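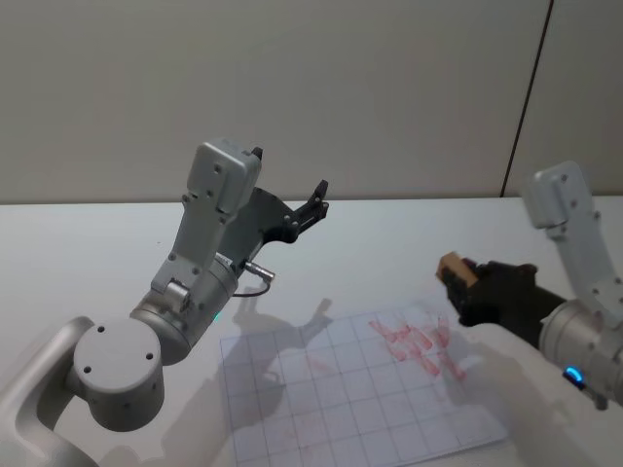

From: Amos Okafor
To: Rundik shop list
Date: 2020-03-10
Subject: Re: [rundik] two arms, one table, handoff still flaky

Hi all,

Long one, sorry in advance, I've had too much coffee and the shop was quiet so I got through a lot. Kristýna asked a pile of good questions last week and I kept meaning to answer in little pieces, but then every answer depended on the next thing I was going to try. Quoting her below so I can go through it.

Kristýna Urban wrote:
> Two things before I start writing the handoff program. First, are we
> keeping the clear grid sheet on the table or going to a printed one? My
> numbers are all in squares right now and I'd like to not redo them
> twice. Second, somebody said the left gripper is sloppy. Sloppy how? If
> it closes off center I can correct for that, if it's wobbling I can't.
> Also what's the plan for the cables, I had one tug on me when I rolled
> the wrist over and I hit stop so fast I scared myself.

OK! So, the sheet first. I'd like to keep it. I know the red doesn't come off all the way and there's that pink patch up at the far side, but the grid lines are still perfectly readable and I've gotten fond of being able to slide it, check a corner, and slide it back. What I would like is for all of us to stop writing on it in red. There's a grease pencil in the drawer now that wipes off with a dry rag. If your marks need to survive overnight, put them on masking tape, please please please.

What the sheet can't do is stay put. It creeps. I taped one corner in February and it still crept, because tape on one corner just makes it a pendulum. My suggestion is two little stop blocks screwed down along the near edge of the table so you can butt the sheet up against them every time. Kamil has offered to drill, and I told him to hold off until at least one more person says yes, since it's a nice clean tabletop and you can't undrill it. So, say yes or no.

For your squares: leave your numbers alone. If we add the stops I'll measure the shift once and give you one offset to put at the top of the file.

Now sloppy. You asked the right question and I didn't know the answer, so I opened the gripper all the way, turned the wrist so I could look straight at it, and wiggled everything that could be wiggled. Both fingers ride on a pair of link bars, and each bar has a screw at the end. The pads themselves are solid. The bars are solid. What I could feel was side play at the screws, and only on one finger. Push the pad toward the palm and it's fine, push it sideways and there's a tiny click you feel more than hear. So the answer is it's wobbling, a bit, and please don't try to correct for it in software because it lands somewhere different each time depending on which side touched the block first.

I did the dumb thing first and just snugged the screws down. Don't! The finger got stiff and the motor current jumped, and then I had to back off and find the spot where the play is gone but the link still swings under its own weight. That spot is maybe an eighth of a turn wide. I put threadlocker on (the removable kind, from Baláž, the little shop by the tram stop, they'll sell you one tube instead of a box) and left it alone until after lunch.
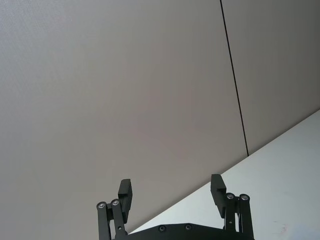
Miloslav Bartoš wrote to me off list that he'd have gone for a thin wave washer under each screw head and skipped the threadlocker completely, since whatever we glue now we'll be taking apart again by summer. He also thinks the play will come back in the pads next, once they've squeezed enough blocks, and he wants us to log the closing position at the start of every session so we can watch it drift.

I like the logging a lot. On the washers I'm torn, I couldn't find any that small in our bins and I wasn't going to stop for the day over it. Miloslav, if you have some, bring them and we'll do the other gripper your way and compare. That would be kind of fun, and it would settle it.

So, with the screws sorted, I ran the handoff. Same routine as before: the right arm holds a wooden block over the table, the left comes in with fingers open, closes, right lets go, left backs out. I'd been telling people it "mostly works." Well, I went back through the log and counted properly. Before the fix we had 491 tries on file and 71 of them were drops or the block ending up crooked enough that I'd marked it bad. That's worse than I'd been saying out loud, and I apologize to everyone who took my word for it. I don't have enough tries after the fix to give you a number I'd stand behind, so I'm not going to. It feels better. Feels is not data, I know, I know.

A few notes for whoever runs it next:

The right arm has to stop and settle before the left one moves in. I had them overlapping to save time and it's a false economy. Put the pause back in. I've got it at 2 seconds, which is longer than it needs, and I'm leaving it there until we trust the rest.

Approach with the left fingers wide open. I had them at a half opening because it looked more elegant (it did!) and all it bought me was a clipped block corner.

Keep the handoff point up off the sheet. If the block gets dropped from low down it tends to land flat and the next try picks it up fine, which sounds good, except it hides the failures and you don't notice until you read the log.

Zunex, meaning the control program and not the laptop, which people have also started calling Zunex: it will happily let you run an old program with the new table offsets. There's no warning. I've asked Nadiia if she can make it refuse. She said yes and then asked me to quit renaming the files, so, fair.

Now cables, Kristýna, and I owe you an apology there too, because the tug you felt was a tug I'd felt in February and forgot to write down. The gripper cable goes from the connector on the gripper back to the one on the wrist, and it has to have enough slack to let things move but not so much that the loop hangs down and catches. When I had it long it dragged on the sheet at low poses. When I shortened it, it pulled on the plug at the far end of the roll. There's a happy middle and I found it by jogging the arm slowly through its whole range with one hand on the stop button, watching the loop and nothing else. I'd like everybody to do that same slow jog after any time they unplug something. It takes a few minutes. Do it with the gripper closed and empty, so there's one less thing to look at.

Two things I learned from doing it. One, the connector can feel seated and not be. Push it, turn the collar, then pull gently on the connector body (never the cable). Two, don't zip tie the loop to the arm. I tried, it looked wonderful, and the tie slid down and made a sharp bend exactly where you don't want one. If we want to guide it, a strip of hook-and-loop loose enough to get a finger under would be my pick. I have a roll at home and will bring it.

Also I've limited the wrist roll in the left arm's settings for now, so if your program stops with a joint limit message, that's me and you haven't broken anything. Ask before raising it.

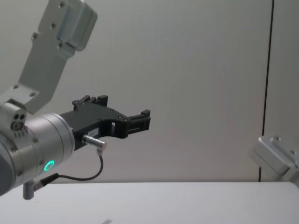 STILL OPEN

Stops for the sheet. Yes or no, see above. If yes, Kamil wants to know how tall, and I said 15 mm would be plenty to butt a sheet against but he should check it against the lowest pose first. Nothing on that table should be taller than it needs to be.

Gripper number two. I haven't touched the right one. It may be fine. I'd rather somebody else do the wiggle test so we get a second opinion on what counts as play, because my fingers have decided everything is loose now.

Pads. Both are hard and flat and the block can pivot between them if you catch it near one end. Amer, the project folder and not a person, for the newer folks, has my sketch for a slip-on sleeve in soft rubber. It's only a sketch. If anybody has cast silicone before and would like to be bossy about it, I'm all ears.

Lights. Three people have asked me what the colors on the arms mean. I've been going by the manual, and the manual is in the drawer with the grease pencil, and I'd rather you read that than trust me from memory. I'll tape a photocopy of the page up by the door.

Nadiia also asked if we could leave the program in a known pose at the end of the night, arms up, grippers empty. Yes, let's. I'll add it as the last step in the shutdown notes. At the moment people are parking them wherever and the first ten minutes of the next session go to untangling two arms that were left nose to nose.

I'm at the shop again tomorrow after work if anyone wants to come run tries with me. Bring blocks if you have any with clean edges, ours are getting rounded from all the falling.

Amos

P.S. Whoever borrowed the small hex key, the one with green tape on the handle, I had to do those link screws with my own from home and I want ours back in the drawer please.

> Also what's the plan for the cables

(I quoted that again by accident, ignore it.)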